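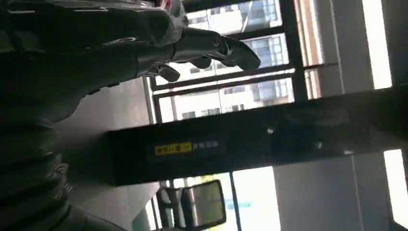 According to Wenceslao Paredes, the two-jaw gripper should have been dropped from the comparison weeks ago. He wrote as much in a comment under the last update from Tellov, which has been trying out hands for its robot arms at its office on Park since early February. Paredes argued that a simple pincer will always win on price and speed, and that setting it next to a jointed hand tells a buyer very little.

Tellov has kept both in. The company released its first results on 1 March 2022, covering a three-fingered hand from Rellska and a plain parallel gripper that the team already used in its own work. Both were run on the same arm with the same controller, and each was given 490 picks from a tray of mixed parts.

The parallel gripper was faster. It finished its set in one working day, while the Rellska hand needed most of a second. On boxes and flat-sided parts there was little to choose between them. The difference came with round and soft items, where the three-fingered hand dropped 10 and the parallel gripper dropped 40.

Tellov also looked at the time it takes to get each one working. The parallel gripper was bolted on and picking in 30 minutes. The hand took two days, mostly spent on finger settings in the Stakatora controller software. A firmware update partway through meant the first 40 picks with the hand had to be thrown out and done over, and those are not in the totals.

Wrist cameras were used in all of the runs. The team reports that bright daylight gave the camera trouble in the afternoons, and picks made after 3 p.m. were logged separately. Those figures have not been released yet.

Paredes also asked for numbers on wear, and Tellov says it does not have them. The fingertips on the hand were changed once, after a small tear, and the jaw pads on the other gripper were not changed at all. A longer run would be needed to say more than that.

The next round will keep the arm and swap the controller. Rellska has agreed to send a second hand with softer fingertips, and Tellov plans to post the settings files for both grippers before testing starts again.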